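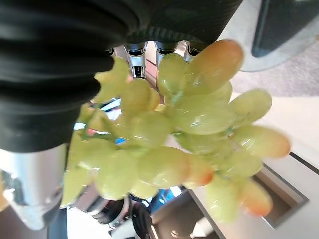 Fruit Belongs on the Bunch

Institutions that serve fruit to the public have fallen into the habit of taking it apart first. Grapes are pulled from the stem, rinsed, portioned into lidded cups and stacked in a cooler. The Clanell dining service prepares 230 such cups on an ordinary weekday. It is the position of this column that the practice should end, and that grapes should be served in clusters.

A grape removed from its stem begins to soften at the point where it was attached. A cluster keeps its own order. It can be lifted, turned and inspected in a moment, and a spoiled berry can be taken out without disturbing the others.

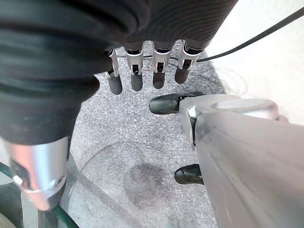
Editorial Director, Conen Food Service Review

Color deserves equal attention. Purchasing standards too often ask for uniform green, and a bunch that blushes orange or pink at the tips may be graded down for it. Such rules reward appearance on a specification sheet. Diners are able to judge a grape for themselves, and they should be given the chance.

The usual objection is labor. Clusters must be cut to a sensible size, and they do not stack. The kitchen at MacKinnon House considered this in December and assigned 2 pairs of scissors and a shallow tray to each serving line. Staff there now cut bunches of 8 to 12 grapes as the line requires. The cups were discontinued, and 1,800 lids remain in storage.

Other kitchens should adopt the same arrangement, beginning with their smallest serving line. Purchasing departments should amend their grading rules before the next contract is signed.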